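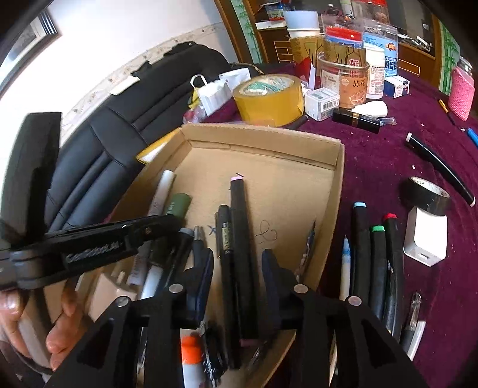

Elective for spring: Translation Workshop or History of the Book?

kalo_428
I have one free place in my schedule and must choose before the end of October. Translation Workshop has 900 words of homework every week. History of the Book has only one long paper. Which one did you like more?

plikeso
Translation Workshop. Professor Tamošiūnaitė returns every text with many comments, and I learned to read my own sentences slowly.

brastari
I don't agree. The comments are good, but they arrive late – I received mine after the next homework was already due. In History of the Book you can choose your own topic for the paper.

plikeso
Late one time, in my group. I would not call this a rule.

Maarja Juška
I took both. The book class has a lot of reading, and the paper is 2504 words at minimum (yes, really this number). If you have a job, take the workshop.

kalo_428
Thank you. I work evenings, so I am now closer to the workshop. Is the exam written?

brastari
No exam, a portfolio. I still say the book class.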